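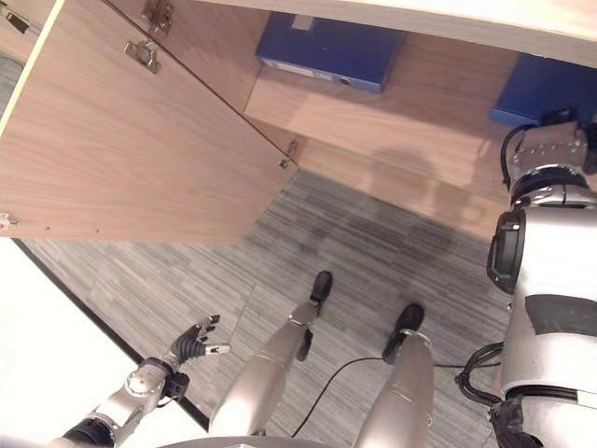

Tandside furniture bank to reopen with longer hours and a repair bench

17 June 2020

After a long and rather lonely spring with the doors locked, the Tandside furniture bank will start taking in and handing out household goods again next week, and the people who run it would like everyone to know that they have missed you.

The bank, which works out of the old Mudier seed warehouse at the bottom of Canal Street, closed its doors to the public in the middle of March. Deliveries to families with an urgent need went on in a small way, with one van and a great many phone calls, but there were no open Saturdays and no drop-offs. Donations piled up in garages and spare bedrooms all over town instead, and if you are one of the patient souls who has been walking around a boxed-up dining set since Easter, relief is on the way.

"I have had people stop me outside the bakery to ask when they can finally get rid of a bookcase," said Joni Sjöberg, who has managed the bank since it moved into the warehouse. "They are very nice about it, and they stand well back, but you can tell they would really like their hallway again."

The waiting list tells the other half of the story. At the end of last week it stood at 352 households, the longest it has been. Some of those are families who were due a delivery in March and agreed to wait. Others have moved since then, often in a hurry and often into a smaller place, and have arrived at an address with a mattress, a kettle and not much else. Sjöberg said the requests have changed a little over the spring as well. Beds and kitchen tables are still at the top, as they always are, but she has never been asked for so many desks. With children doing their lessons at home and parents trying to work from the same table, anything with a flat top and room for a pair of knees has become precious.

How it will work

For now, everything will be done by appointment. If you have something to give, you can call the bank any weekday morning and describe it over the phone, and someone will give you a time to bring it down to the loading door on the river side. You stay in your car if you can, or stand by the yellow posts if you can't, and the crew will do the lifting. Large pieces can be picked up from a porch, a driveway or an open garage, but the crew will not be coming inside homes for the time being, so please line up a strong relative or two if your wardrobe happens to live upstairs.

Families who are choosing furniture will have the floor to themselves for half an hour, one household at a time. That is a good deal slower than the old Saturdays, when the line ran out past the bike racks and children played tag between the sofas, and it is the reason the bank is stretching its hours. It will be open until seven on two evenings a week, and all day Saturday, through the end of September. Masks are required indoors and there will be spare ones at the door.

Upholstered items will be kept apart for several days before they go out on the floor. Sjöberg asks donors to please be understanding if a couch is turned down, as there is only so much room for couches to sit and wait. Wooden chairs, tables, dressers, cabinets and bed frames are all very welcome. Cribs, car seats and anything electrical with a frayed cord can't be taken at all, and that was the rule before this year too.

A bench for tired cupboards

The happiest piece of news may be the repair bench. The bank has wanted one for years. A good share of what comes in is perfectly sound except for one small thing, such as a drawer that has lost its runner, a table leg that wobbles or a cupboard door that hangs crooked and scrapes when you close it. Up to now those pieces were set against the back wall to be dealt with someday, and the back wall has been getting fuller and fuller. When the crew finally had time to go through it in April, they pulled out 49 pieces that needed nothing more than an hour's attention and a few ordinary parts.

So they cleared a corner, dragged in two old school workbenches and got started. Osum, the hardware store on Bridge Street, gave 500 dollars' worth of screws, glue, drawer slides and hinges, along with the loan of a very heavy vise that took three people to carry. Hao, the flooring shop next door to it, sent over a stack of carpet offcuts so that furniture can be laid on its side without getting scratched, and several of those have since been cut into little felt-like pads for the feet of chairs.

Cupboard doors turned out to be the most common complaint by a long way, and Sjöberg has become something of an evangelist on the subject. She would like people to know that a sagging door is very seldom a reason to throw out a cabinet. On most newer cupboards the hinges can be adjusted with an ordinary screwdriver, a quarter turn at a time, and the door will move up or down or in or out until it sits straight again. If the screws have pulled loose from the wood, the old trick of filling the hole with glue and a few wooden toothpicks, letting it dry overnight and putting the screw back in still works beautifully.

"People apologize for the door before they even tell me about the cabinet," she said. "I tell them to bring it. Just put the screws in a sandwich bag and tape the bag to the inside, and please, please don't throw the hinges away, even if you think they're done for."

The bench will be staffed on weekday afternoons to begin with. Later in the summer, if gatherings are allowed again, the bank hopes to hold small outdoor repair evenings on the loading dock, where neighbors can bring a chair or a drawer of their own and be shown how to mend it. There would be no charge, although a plate of something baked has never been refused at the warehouse and is not likely to be now.

What is needed most

Along with desks, the bank is short of twin bed frames, bedside lamps, small chests of drawers and kitchen tables that seat four. Pots and pans are wanted too, if they are clean and packed in a box with a lid. There are, for the moment, quite enough entertainment centers of the sort built to hold a very large, very deep television, and the crew would be grateful if those could stay where they are a little longer.

Drivers are also needed. Several of the regulars are in their seventies and have sensibly been staying home, and they are missed for their company every bit as much as for their way with a moving blanket. Anyone with a clean license who could spare a morning every other week is asked to leave a name and number on the bank's answering machine. You don't need to be especially strong, as there are always two people on the van and the hand truck does most of the work. Knowing your way around the one-way streets behind the hospital would be a real advantage.

Gifts of money go mostly to fuel and to new mattresses, which are always bought rather than donated. Checks can be dropped in the slot beside the front door at any hour, and the office will send a receipt by mail.

Sjöberg said she expects the first few days to be a bit of a muddle and hopes everyone will bear with the crew while they find their feet. She has put fresh geraniums in the tubs by the entrance, washed the big front windows and retired the old paper sign that had been curling in the sun since March. The first appointments for families on the waiting list have already been handed out in the order the names came in, and the phone line for donors opens on Monday at nine.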